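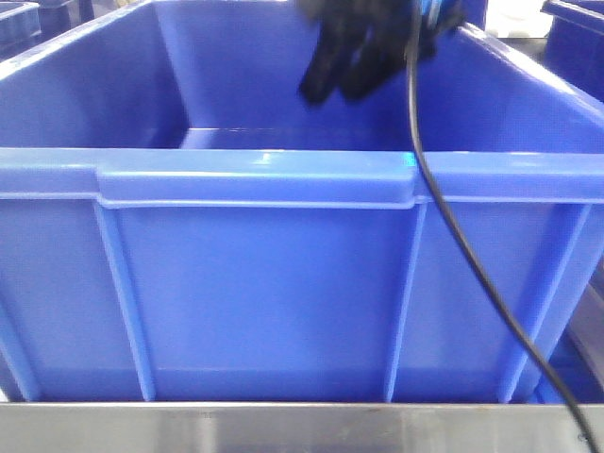 According to Setsuko Tsuji, the word "tote" should be kept for the boxes that go through a warehouse all day, and everything that stands still at home should be called a bin. Not every seller agrees with her, and in shops the two words are mixed freely.

February 22, 2019
By the Penner Household Reference desk

A plastic storage bin is an open or lidded container, usually rectangular, which is molded in one piece and used for keeping or carrying goods. It is found in homes, garages, workshops, schools and warehouses. Larger ones are also called storage boxes, tubs, crates or totes, depending on the country and on the trade.

Form

The typical bin has four walls, a floor and a rim. The rim is the thickest part that the user touches. It goes around the whole opening and keeps the walls from bending outward when the bin is full. On many models a part of the rim is made thicker or deeper, so that the fingers have a good place to hold. The blue bin shown with this article has such a raised section on its long front side.

The walls of a large bin are seldom plain. Vertical ribs divide them into panels and make them stiff without adding much weight. A wall with no ribs must be thicker to carry the same load, and it will often bulge in the middle after a long time under pressure.

In many designs the walls lean a little outward from the base to the rim. This lets the finished piece come out of the mold easily, and it lets empty bins be put one inside the other. The cost of this shape is some lost space at the bottom, and square boxes packed in such a bin leave a gap along the sides.

Material and color

Most bins are made from polypropylene or polyethylene. Polypropylene is stiffer and takes a shiny surface well, but ordinary grades can become brittle in strong cold. Polyethylene is softer and is preferred for outdoor use. Both can be washed with water and mild soap.

Solid colors hide the contents and protect them from light. Clear bins show what is inside, and for this reason they are popular for toys and clothes. In workplaces the color often has a meaning. At the Godthorpe depot, for example, blue is used for returned goods and gray for new stock.

Stacking and nesting

These two words are often confused. Bins nest when they are empty and one sits down inside another. They stack when they are full and one stands on top of another, normally with a lid between them. A bin that nests well does not always stack well. The Wasent pattern solves this with a rim that holds the upper bin when it is turned to the other side.

Care

A bin should be lifted with both hands, from the two short sides if it is heavy. It is better not to drag it by the rim. Bins that nest too tightly can be separated by pressing the long walls of the lower one inward, one after the other. Dust collects under the rim and along the ribs, and a soft brush reaches there better than a cloth.

Related articles
Laundry basket
Lids and latches
Plomum shelf system
Crate (wood)

Reader comments

marten_k: We have 4 of the Wasent ones in the garage. Turning them is easy to forget.

Odile: Could you add something about labels? Mine always fall off from the shiny plastic.

R. Banerjee: Tape holds better if you wipe the wall with alcohol first and let it dry.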